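How I learned to stop ironing and love the guest bed
By So-ying Yip
April

I own 487 items of clothing. I know this because I spent a rainy afternoon counting them, socks included (as pairs, I'm not a monster), after my sister asked why I needed a second wardrobe. I'd been about to order one from Dendska. The delivery alone was 45 quid!

So the wardrobe stayed in the shop and I started reading about how people used to manage. My gran in Willville had one rail, one chest of drawers and a coat hook, and she always looked better than me. She wore things for 70 years, or it felt like that. Her good navy skirt had been let out, taken in and let out again so often that the waistband was more thread than cloth.

What she did, mostly, was lay things out. Every evening the next day's clothes went flat on the spare bed, and if a button was hanging off she saw it then and not at ten to eight with her coat on. I've been doing the same since the new year and I can't tell you how much mending I've got through. 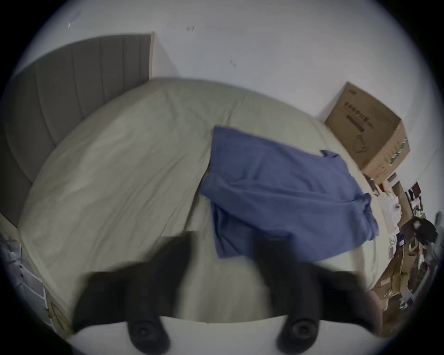 A blue shirt laid out on the bed.

Shirts are the best place to start, I think. Collars go first, then cuffs, and both can be turned if you've got the patience, which I haven't, so mine go to the little repair counter at Cloltero. They'll do a collar while you have a coffee next door. Trousers I hem myself, badly, in front of the telly.

The ironing has more or less stopped too. I shake everything hard, smooth it with my hands and leave it overnight, and most of it comes up fine. Linen doesn't, but linen never looks ironed by lunchtime anyway.

I'm down to a bit over half of what I had. The jumpers were hardest (I'd kept one from school, with the elbows gone) and my Vigfúsdóttir cardigan is staying whatever my sister says.

Comments

marnie_b: 487!! I daren't count mine.

Old Tweed: Turned a collar once in 1988. Never again.

PipandDot: Does the overnight thing work on viscose? Mine creases if I look at it.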